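Small Things, Kept: Manuela Negri on earbuds, lids and the yellow bin

By Frida Ladefoged
November

Manuela Negri is late, then she's early for the next thing, so we talk standing up. Coffee on the windowsill. She runs the small-items desk at Hamport, the secondhand electronics place, and on Wednesday mornings it is mostly earbuds. Cases, singles, pairs that aren't pairs.

"People bring them in a sandwich bag," she says. "Seven cases in a bag once, all of them shut. You have to open every one."

So she opens every one. Lid up, look at the two cradles, look at what's left in the bag. Left bud, right bud. She tells me she was hopeless at it the first month. Put two lefts in one case and sold it to a man who came back furious.

"He was right to be. I'd be furious too."

I ask about the bins. She has opinions on bins. Slanted walls, she says, you can get your fingers down the side. Straight walls and you're digging. And yellow, so a white bud shows up against it. On a white table they just vanish.

"I lost one for a whole afternoon on a white table. It was in front of me. Oddur found it with his elbow."

Oddur Briem works the next desk, cables and chargers, and confirms the elbow.

What about boxes, does she keep the boxes? Flat ones yes, lids on. The tall ones go. She had a shelf of 30 empty boxes at one point and her manager, Vibeke Vestergaard, made her choose. She still talks about it like a bereavment.

The scoop is for the little silicone tips. "You don't want to pick those up one at a time. Scoop, tray, done." She got hers from a kitchen store, for flour.

A pad under your hands too, if you can get one. Red, in her opinion, or anything loud. Drop a bud and it lands on something soft and you can see it.

Then the part she likes, putting the bud back. Case open in one hand, bud in the other, stem first in her mind even when there isnt a stem. She waits for the click.

"Three seconds. I still enjoy it. Is that sad?"

I say no. She's already looking at the clock. Hevura is sending over another bag at noon and she hasn't cleared the last one.

Filed under: Work & Desks, Sorting

Recent
Grímur Juhl on mending lamps
Inside the button room at Jirnell
Ingvarsson's long shelf, revisited

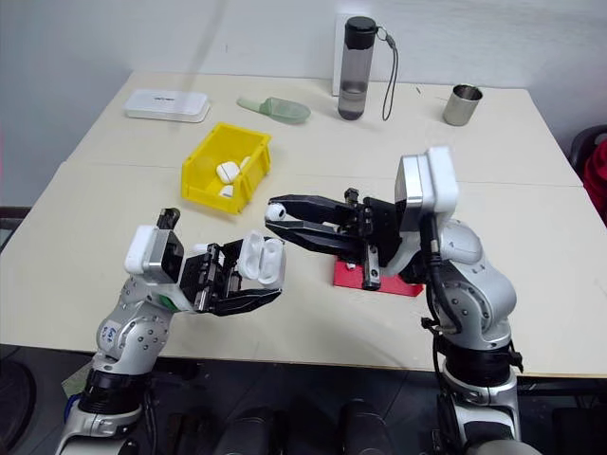
One bud held beside an open case, with the yellow bin behind.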